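Local Government Law, Unit 3: Zoning and the Nonconforming Use
Instructor: Sioned Kemeys

Read the Zorninik packet before class. It runs 92 pages, of which 20 are the table of contents.

A nonconforming use was legal when it began and became illegal when the map changed under it. Most towns let it continue, grudgingly, provided it doesn't grow, move or stop for too long.

Our problem: Korkier, a bakery, has stood at 922 Duso Road longer than the town has had an ordinance. In January the block was rezoned residential. The owner, Bermúdez, now wants a second oven.

Questions to bring an opinion on:
Is a second oven an expansion, or just more bread?
If the bakery closes for repairs, when does "closed" become "abandoned"?
Who carries the burden of proof, and do they know it yet?

Keep variances and special permits apart in your notes. A variance excuses you from the rule. A special permit is the rule, with paperwork. Last year's class mixed them up in three separate memos, one of them very well written.

Memos are due 9th September, two pages, normal margins. I own a ruler.
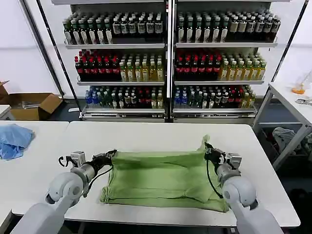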